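Is my sorting policy looking at the can or at its own left hand?

Posted Wednesday, 4:10 pm by oddtorque

I have inherited a two-armed simulation task called Vamus, along with a results table everyone is very fond of. The right hand picks up a cylinder, and the can goes into the tray that matches its color. The policy is plain behavior cloning from camera images plus joint angles, trained on 2376 demonstrations. (There were 2467, but the ones where the can ended up on the floor got filtered out.) It does well on held-out episodes across 4 seeds, and I should probably have stopped asking questions there.

Then I got suspicious of the left arm. It has no official job. The teleoperator just parked it somewhere, and I have a bad feeling that where they parked it depended on which tray they were about to use. If so, my color sorting policy may be a left elbow reading policy.

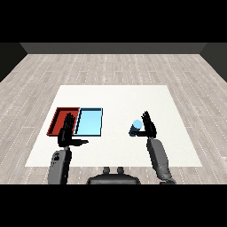

Serstead Help Digest, issue 29, p. 4

In this one the left hand is over the seam between the trays and the right hand has a blue can. Fine, blue can, hand partly on the blue side, very tidy and exactly the kind of thing that worries me. Then there are moments like the next one, still with a light blue cylinder, where the left hand has gone off to visit the red tray.
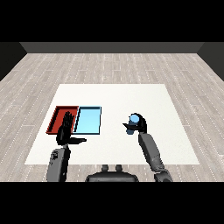
Left hand over the red tray, light blue cylinder in the right.

So is the correlation real, or am I seeing faces in clouds? And how would I show it either way without recording the whole set again? My compute budget is one desktop and some goodwill.

kokden_refugee

Two frames won't tell you anything, as I suspect you know. Both of yours have a blue can anyway, so you'd want some red ones before accusing the arm of a crime.

The cheap test first. Take the left arm joint angles at the moment of grasp, fit a logistic regression to predict the target tray, and look at held-out accuracy. It runs in the time it takes to make a sandwich. If it's near chance, go home. If it's well above, the shortcut is available, but you still don't know the policy uses it.

For that, do the swap. Start each rollout from a grasped state, but set the left arm to a pose taken from an episode with the other color. Same can, same trays. If the chosen tray follows the can, you're OK. If it follows the arm, you have a paper, though maybe not the one you were planning. Remember the left hand is in the camera view too, so blanking the joint inputs alone proves very little. I lost most of April to that one.

And please check which episodes the filter threw out. If most of the dropped ones were a single color, you have a second problem hiding behind the first.

blunt_gripper

just use a bigger model

haddad_bench_user

Seconding the swap test. We ran the same thing on the Haddad tasks and the policy was leaning on the idle arm quite a lot - embarrassing, as the talk was already written. Randomizing the parked pose at the start of each demo fixed most of it for us. You can't do that after the fact, but you're in simulation, so you could replay the right arm trajectories with a new left arm pose and render the images again. Throw away any replay where the arms collide. We lost nearly 29 percent that way and it still trained fine.

Report the swap result as its own row in the table, even if it's ugly.

oddtorque

Ran the regression over dinner. It is not near chance. Rendering now, and not telling anyone about the table until it finishes.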